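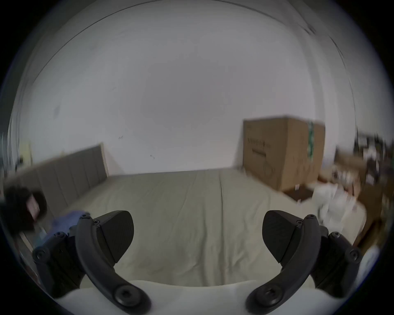 Minutes of the Household Meeting, Oshima House, February

Present: everyone on the second floor, plus two from downstairs who heard there would be biscuits.
In the chair: whoever was nearest the radiator.
Minutes: Sewwandi Thambiah, again.
Start: 7:10 p.m., against an advertised start of 6:30.

1. Minutes of the last meeting
Approved without being read. The secretary noted this and will be putting something outrageous in paragraph four next time.

2. Matters arising
The hallway bulb has been replaced. The replacement is brighter than anyone wanted. No action.

The Cerport parking permits have still not arrived. Carried over for the third month.

3. The back bedroom
This took up most of the evening.

The bed is in and made up as far as the bottom sheet. The sheet is the beige one, or the gray one, depending on who was speaking. After some minutes it was agreed to write "greige" in the record and move on. There are faint creases, and a long fold line down the middle. One member felt a guest would notice. Another felt that a guest who gets a free bed can lie on top of a fold line. A proposal to iron the sheet in place was withdrawn when its author was asked to do it.

The headboard was generally liked. The upright padded panels were called "very hotel" by one side of the room and "very dentist" by the other. It stays. The receipt from Trornosell is in the kitchen drawer, and it was $148, which the meeting accepted with a short silence.

The cardboard box. A tall one, standing against the wall to the right of the bed. Three people said they thought it belonged to somebody else. It was pointed out that a box that size does not walk upstairs alone. Resolved that it goes flat and out to recycling by the end of the month, once somebody has looked inside it. Looking inside was not assigned, and the secretary would like it on record that she asked twice.

The walls. White, plain, and carrying a few small dark scuffs. Discussion of whether to touch them up or hang a picture over the worst. There is most of a can of white left under the stairs, though it may be a different white. Opinions on white were then exchanged until 7:50. Resolved to try the can on one scuff and report back.

4. Blue cloth
Raised under the back bedroom but given its own item at the request of those who wanted item 3 to end.

A blue cloth has been left on the bed. The meeting could not settle whose it is, and it was not claimed when held up to general description (medium blue, leaning toward periwinkle). Downstairs suggested it might be theirs, then asked what it was worth, and were ruled out.
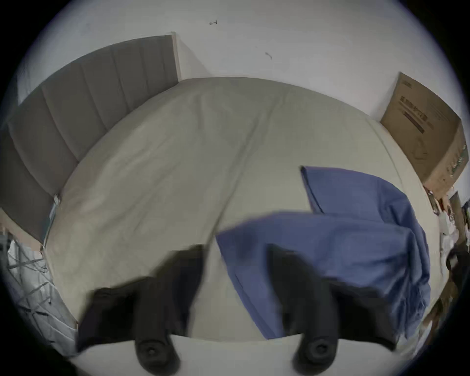

Item 4: the blue cloth, on the right half of the bed.

Resolved that it be folded properly and put on the landing shelf, where it may be claimed until the next meeting. After that it becomes the house dust sheet. The mover of this motion has been after a dust sheet since autumn and made no effort to hide it.

5. Spare bedding
The linen closet was turned out before the meeting. It now shuts. Members are asked to put fitted sheets back folded – a ball with the corners tucked in is still a ball.

A quote from Greltunura for a second set of bedding came to $73 with delivery. Agreed to buy it, same color as the first, whatever we decide that color is.

6. Money
The room fund stood at roughly $500 before the headboard. It is now smaller. A fuller statement was requested and will be given when the person who keeps the envelope finds the envelope.

7. Any other business
The biscuits ran out at 7:35. Downstairs left at 7:36.

A request for quieter use of the vacuum before 9 a.m. was noted. The vacuum has one setting.

Actions
Box, open and flatten: unassigned
Test patch of white on one scuff: chair
Blue cloth to landing shelf: mover of the motion
Order bedding: Sewwandi
Find envelope: keeper of the envelope

Closed at 8:25 p.m. Next meeting in the kitchen, same time, bring your own chair.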